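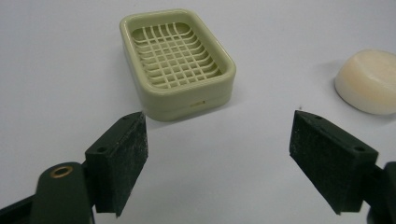
Sukprasert talk, speaker notes. Tue 29 December, upstairs room at Vultthorpe

Keep to the cards. Last time ran over and lost the questions.

OPEN

Thank them for coming out in the holidays. Mention coats can go on the back chairs.

Start with the rust panel, slide 1, say nothing for a bit. Let them look. Then: "Sunee Rattanakul painted this with salt water and a garden sprayer." Somebody will laugh, fine.

Who she is, short version. Trained as a dyer, not a painter. First works on cotton, year 2000, indigo and iron, mostly destroyed in a flood at the Cliltberg studio. Don't linger on the flood. People ask about it anyway.

THE SUKPRASERT SERIES

Named for the street. Not a person. Say this early, the last handout got it wrong.

7 panels, all steel sheet, all the same size. She sands the mill scale off by hand. Then salt water, then waits. The color comes up orange first, then the browns, and the near-black is where a drop sat overnight.

Key point: she decides where the water goes but not where it stops. Read her line from the October interview: "I stop it when I'm scared of it." Pause after that.

How does she stop it? Rinse, dry with a heat gun, wax. Old ones were varnished and the varnish has yellowed. She likes the yellow. I don't, say so if it feels right.

Slide 4 upside down in the old file, CHECK.

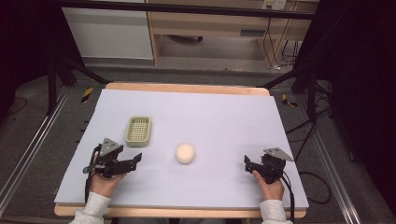 Two hand-held grippers, a small green basket and a pale round ball on a light board.

TOMEMEN

Big one. The floor piece. 381 copper tiles laid edge to edge, no glue, no frame. Each one treated with vinegar fumes in a lidded box. She did them a few at a time over one winter, so the greens shift as you walk down it. You can more or less read the weather, cold weeks are paler. (Her theory. I have not seen this proved, dont present as fact.)

Walk through how it was hung, no, LAID at Cliltberg. Visitors allowed on it in socks. The polish from the socks is now part of the work. Some tiles have gone nearly back to bare copper in the middle where everybody walked.

Question to throw out to the room: is it damaged? Give them a minute. If quiet, ask who would have taken their shoes off.

The museum wanted to seal it. She said no. They bought it anyway, then put a rope round it. So now it has stopped changing in the middle and keeps on changing at the edges. Funny and a bit sad.
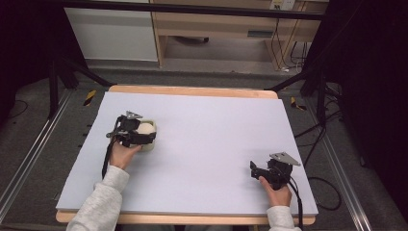
Next the small works on paper, go quick here, these don't project well. Iron filings in wet paper, pressed under boards. Pass round the test sheet in the plastic sleeve. Ask them not to take it out of the sleeve. Last time it came back with a thumbprint.

She made 600 of these and kept very few. The rest went back in the pulp tub. Same paper, over and over, getting darker each time. The late ones are almost felt.

Link back to the dyeing. Same habit, dip it, look, dip it again. If short on time cut straight to the last slide from here.

THE WORD "PAINTER"

She uses it. Critics mostly don't. I think she's right, because of the edges. Look at slide 9, the left side, how the orange is held back from the border. She masks with beeswax. That's a painters decision, same as tape or a line of charcoal.

Compare the panel with no masking, slide 10. Weaker. Say weaker, don't say "different".

If someone brings up photography: yes, light matters, the waxed ones change a lot between morning and evening. No, she doesn't use light sensitive chemistry. Did once, hated it.

LIKELY QUESTIONS

Does it keep rusting? Slowly, under the wax. Owners are told to keep it away from bathrooms and kitchens.

Is it safe to touch? Rust panels yes but please don't.

Price? Don't know, send them to the desk.

What's she doing now? Zinc. Very gray so far. One slide if the projector behaves, otherwise just describe it.

END

Back to slide 1. Leave it up while people come forward. Lights up halfway, not full, full kills the browns.

Get test sheet back!!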